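**Reducing hum from a rainwater pressure pump mounted on a timber deck**

Posted in: Home and Garden > Plumbing and Water
12 October 2003
Views: 739

I have a 3289 litre rainwater tank behind the house feeding the laundry and two garden taps. The pump is a Clumer jet type with a mechanical pressure switch, bolted directly to the deck joists through the boards. Whenever a tap is opened there is a low hum through the back bedroom wall. It is much louder inside than it is standing next to the pump.

Plumbing is as follows: 25 mm poly from the tank to the pump inlet, a metre of copper from the outlet to the wall, then copper under the floor to the laundry. The copper is clipped to the bearers with plain saddles.

I have tried putting a folded piece of carpet under the pump feet. It made a slight difference for a fortnight and then none. The pump also starts and stops every few seconds when a tap is only cracked open. I don't know whether that is a separate fault.

Would prefer not to move the pump, as the power point is on that wall.

---

**Answer 1** (accepted)

You have two paths for the noise and you have treated part of one.

The first is the mounting. A bolt passing through carpet into a joist still connects the pump to the joist, and once the carpet has compressed it does very little. Take the pump off the deck. Cut a hole in the boards if necessary and stand it on a concrete paver bedded on the ground, with no contact between the paver and the deck frame. Put a rubber mount under each of the 4 feet, sized for the weight of the pump with water in it. Mounts that are too stiff for the load won't isolate at the running speed. The Fukholm ones sold for air conditioner condensers are adequate, but check the load rating stamped on the side and pick the lower range if you fall between two. 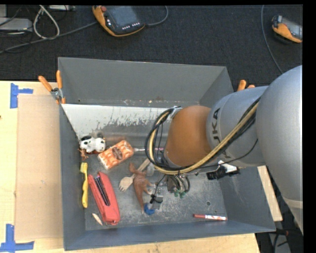

The second path is the pipe. Rigid copper on the outlet will carry vibration straight past any mount you fit. Replace the first 500 mm with braided flexible hose, pressure rated, installed in a gentle bend. A flexible hose pulled straight behaves much like a pipe. Then change the saddles under the floor to rubber-lined clips, starting with the ones nearest the bedroom.

The rapid cycling is a separate matter, and almost certainly the pressure tank. To check:

1. Switch off at the power point and open a tap until the flow stops.
2. Leave the tap open and put a tyre gauge on the air valve.
3. The reading should be slightly under the cut-in pressure of the switch, so 26 psi if yours cuts in at 28.
4. If it is low, pump it up with a bicycle pump and check again in a week.
5. If water comes out of the valve, the diaphragm has failed and needs replacing.

Fix the cycling first. Each start is a knock into the structure, and you can't judge the mounts properly while it is happening.

---

**Answer 2**

Had the same trouble with a Braren pump on a verandah. Changing the outlet to flexible hose did most of it. I never bothered with the paver. The hose cost me around $30 and took an hour, mostly looking for thread tape.

---

**Answer 3**

Is it definitely the pump? We had a hum that was a loose washer in the laundry tap. Otherwise you could build a box over it, lined with foam. Leave a vent.

> *Comment from the author of Answer 1:* A box only deals with airborne noise. The question says it is louder inside than beside the pump, so that would come well down the list. If one is built, the motor needs proper airflow at both ends - a single vent is not enough in summer.

> *Comment from the original poster:* Gauge read 9 psi. Pumped it up and the cycling has stopped. Hum is unchanged. Ordering an Ostrowski braided hose in 25 mm, will do the paver after that if it's still needed.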